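Notebook – open day at Plasta
19 September 2023

Writing this up tonight while I still remember who said what. Liudmyla, add your bits at the bottom, and fix my spelling of the hall names if I got them wrong.

Getting in

Signed in at the desk a bit after nine, got a sticker and a coffee, and then stood in a corridor for ages because the group before us wouldn't stop asking about batteries. The badge printer had run out of labels so half of us had handwritten ones. Mine said "Visiter". I kept it.

The welcome talk was short, thank goodness. Plasta started the data collection side last year with two people and a borrowed corner, and now they have the whole hall and share the upstairs with Dusier, who do the gripper housings. Their target for this round is 3000 clean demonstrations, all household stuff, all done by hand with the gripper tool. No arm anywhere near it until the training is finished. I knew that on paper but it's different when you see a whole room working that way.

Main hall

This was the part I came for! They've set the place up as a bunch of little home and office corners, tables and chairs and shelving, and people work in them all at the same time. I'd pictured something much more like our own bench, with tape on the floor and everyone tiptoeing. It's a big two-level space with a mezzanine, bright as anything, and they don't clear other people out of the background when somebody is recording. Định Mạc (he runs the sessions and walked us around) says they want the clutter in there, and that the early sets from a bare room didn't travel well to anywhere else.

He also showed us the marker check. You hold the printed square up over the fingers, tilt it, move it around slowly, and keep going until the software is happy. I asked about tilt limits and he said they just tell people to go past what feels natural. We've been far too polite with ours, I think – we hold it flat and then wonder why the poses wander near the edges. With the wide lens you get the ceiling lights and the marker and half the hall in one view, so glare was my other question. They print on matte stock and had no better trick than that.

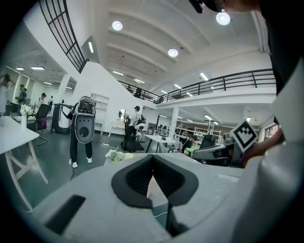 The hands-on bit

We each got a turn. I had the tool in my right hand and did a pick and place on a table, nothing fancy, and my first five were thrown out for moving too fast. Liudmyla Pylypenko got hers accepted on the second try and will be unbearable about it for weeks. The grip is heavier than ours toward the front and my wrist knew it by the end. Ask Dusier if the housing can lose some weight there. I did mention it to one of their people over lunch and he wrote it on a napkin, so who knows.

Someone from Tô was in our group and asked good questions about sync between the cameras and the tracking. Short version: they clap at the start of every session and also log timestamps, and they trust the timestamps. I wrote down 84 as the number of sessions where the two disagreed, out of a batch I didn't catch the size of. Need to ask.

Software

They use Flarkik for reviewing. A reviewer gets through 160 clips in a shift, over 226 if it's all easy stuff, and each clip gets a keep, a drop or a "look again". The "look again" pile goes to a second person. I like this a lot more than our spreadsheet, where everything ends up as "keep??" with two question marks. The playback scrubber is lovely too, it snaps to where the fingers open and close.

Didn't like the login. It kicked the presenter out twice.

To do

– Matte paper for our markers. Check the print size with calipers before anyone laminates anything again.
– Redo our calibration with proper tilts, both tools.
– Email Định about the 84 and ask for the session checklist he had on his clipboard.
– Try recording with the rest of the lab going about its business, one afternoon in September if we can get the room.
– Liudmyla to write up the lunch conversation with the Tô person, I was in line for soup and missed most of it.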